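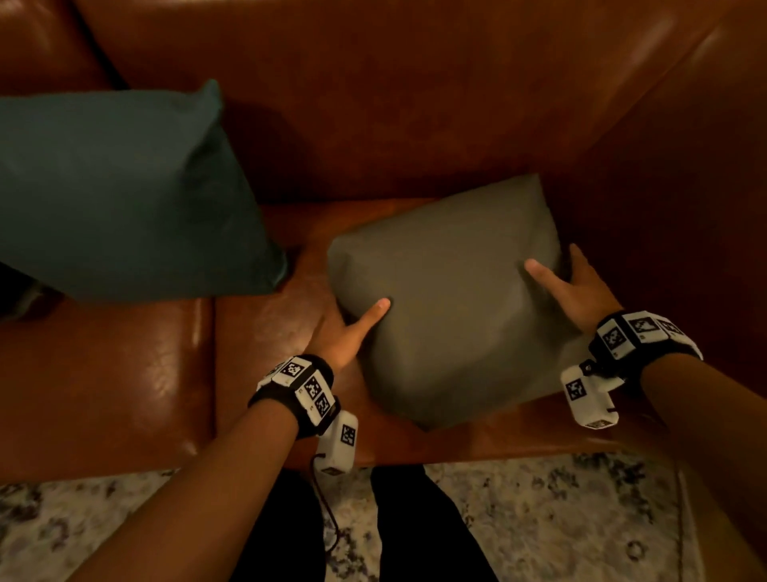 Valdemar Bisgaard wrote to me after my last column to say that a spare room is a vanity, that decent people who come to stay can perfectly well sleep on whatever is in the sitting room, and that anyone who keeps a whole bedroom shut up for eleven months so that a cousin may have it for a week in August ought to be ashamed. He put it more kindly than that, and he signed off with good wishes for my knee, but that was the drift of it.

I have been turning his letter over ever since, partly while peeling things, and I find I agree with about half. The half I agree with is the part about shame. When we moved to Clotcombe we had a spare room for the first time in our lives, and I was so proud of it that I bought a little dish for guests to put their earrings in. Within a year it held the ironing board, a box of my late father's fishing books and a rowing machine, and whenever anybody rang to say they might be passing I felt my heart sink, which is a dreadful thing to feel about people you love.

Where I part company with him is over what a guest needs. I grew up in a house where visitors slept downstairs, and what I remember chiefly is that they could never go to bed. My aunt used to come for Christmas and sit there, grey with tiredness, while my father watched the end of a film and then the beginning of another one. She was far too polite to yawn. In the morning she had to be up and folded away before any of us wanted our toast. She always said she had slept beautifully, and I believed her until I was old enough to be put on someone's settee myself.

So a door matters, I think, far more than a mattress does. The best night I ever spent in someone else's house was in Moulin, in a room that was really a large cupboard, with a camp bed and a hook. It had a door. My hostess pointed at it and said that I was to shut it whenever I had had enough of them all, and that she wouldn't take it personally, and off she went to see to the dog. I shut it at twenty to nine. I don't suppose I have ever felt so welcome.

The other thing, and I say this as someone who has got it wrong for years, is the fussing. We ask people to stay and then we will not leave them alone. Would you like another blanket, is it too warm, do you take a bath or a shower, there are eight kinds of tea. A friend of mine calls this being looked after to within an inch of your life. It comes from affection, I know it does, but the poor guest has to be grateful from breakfast onwards, and gratitude is tiring work. Show them the kettle and where the bread lives – and then go and do something useful in the garden.

I do worry that we are losing the habit altogether. My children, when they visit their friends, book a hotel, and look at me quite blankly when I ask why. It is easier, they say, and of course it is. But you never hear anybody come downstairs in the night for a glass of water in a hotel, and you never end up having the conversation that follows, in your dressing gowns, at the kitchen table, about whether you ought to have married him.

Anyway, the rowing machine has gone to the church sale, and the fishing books are under our own bed for now. Mr Bisgaard is welcome to come and try the room if he is ever down this way. I shall give him the key to the back door and try very hard to say nothing about tea.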